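# Can a Machine Fold My Laundry Yet?

Wing-yan Lai and I picked laundry for our project because we both hate it, so we figured we'd be tough graders! The question was simple: could a two-finger gripper sort and fold a normal pile of clothes on a normal bed?

We planned 19 garments per round and 40 rounds total (we got through 18, sorry Mr. Tsang).

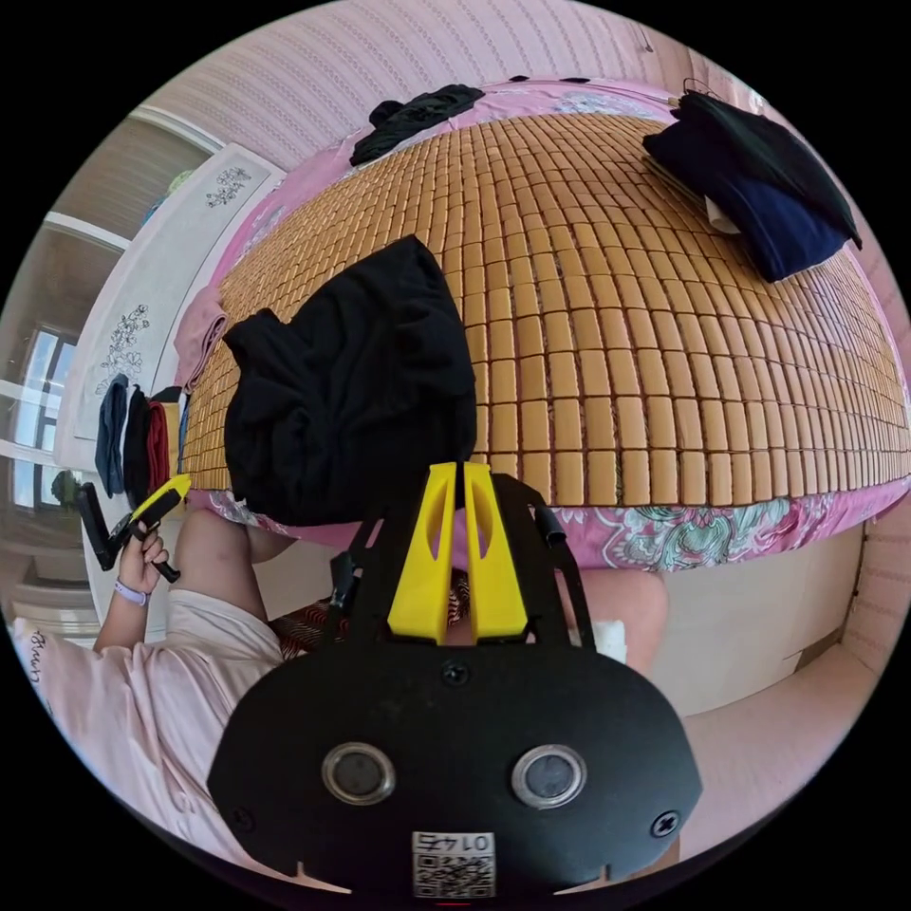

Dark clothes were the worst by far. When a black shirt is bunched up, even I can't tell a sleeve from a hem, and a machine has to pick one corner and commit. Towels went way better – four corners, one thickness, done.

My guess before we started was 50 percent success on shirts. Wing-yan said less, and she was right, which she brings up a lot. So for now I'd trust a machine with towels and keep doing the shirts myself. Next term we want to try socks.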